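Home | Projects | Year 2 | Contact

How long do people keep their clothes?
Project report by Shirley Dhillon

I picked this topic after helping my aunt clear out her wardrobe in July, when we found a jumper older than me. I wanted to know how long ordinary people keep things before they go to the charity shop, and why they get rid of them in the end.

I made a short survey and got 65 replies, mostly from people on my course and their parents (thanks, parents!). I asked for the oldest thing they still wear, the last thing they threw out and what was wrong with it. I'd planned to do interviews too but only managed 3 before I ran out of time.

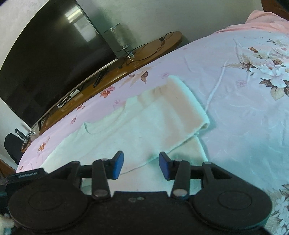

The answers about throwing things out surprised me most. I'd expected holes and broken zips, but loads of people just said "didn't fit" or "went off it". Cotton tops went quickest and coats lasted longest. One man has had the same coat since school and has relined it twice, which I love.

My big mistake was question four. I asked how many items people own and got everything from "no idea" to 1353, so I left it out of the charts. If I did it again I'd ask about one drawer only. I'd also want more replies from people my grandparents' age, as I had hardly any.

Recent projects
Flolletti: a café menu on a budget
Brorkance bus stop survey
Zulix board game report

Contact the project office | Back to top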